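Boxing Day on the bench

December 26, 2025

The heating was on, the house was full of relatives, and I had promised Naa Amegashie that the arm would be ready for her when she got back, so I went in for the day. It was mostly cables and fingers. I'm writing it down so that I can find it again in April, when it will all need doing over.

The cable first. Our arm had been stopping at odd moments with a communication fault, always when the wrist was turned well over to one side. Kobina Bawa thought it was the software. I thought it was the plug at the wrist end, and I was right, but only because I'd had the same trouble on the old one. The lead had been tied down too short, so every big turn gave the plug a small tug. I cut the ties, left a proper loop and tied it again further back. Then I ran the wrist from one end of its travel to the other, slowly, with my hand on the stop button, and watched the loop. It needs to be slack at both ends. Mine wasn't the first time, so I did it again.

The fingers took longer. I took both of them off, wiped the slides with a dry cloth and put on a very thin smear of the grease Drivia sends with its kits. Too much and it picks up fluff. One screw had worked itself half out, and I put a drop of thread lock on it. After that I closed the gripper on nothing, set zero, and opened and closed it 500 times while I had my sandwich. No faults in the log.

Last was the check on the table. I use the four dots for this — I bring the tool over each one in turn and compare the position with what I wrote down last time. Three were fine. The fourth was out by 2 mm, so I loosened the base bolts, nudged it, tightened them in a cross pattern and went over all the dots again.

With that done I put the usual things out and got on with some slow moves. 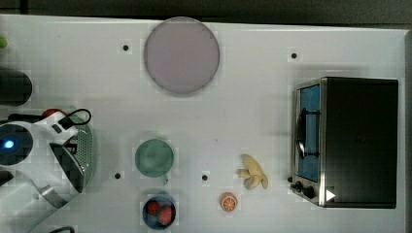

Soft things and hard things both get a turn. 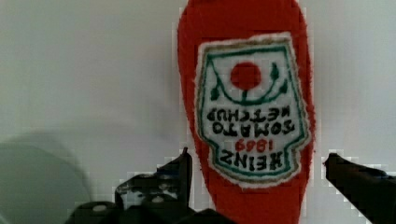

Do you have to set zero again every time the fingers come off?
I would. It takes a minute, and if the fingers go back on even slightly differently, the gripper will think it is closed when it isn't.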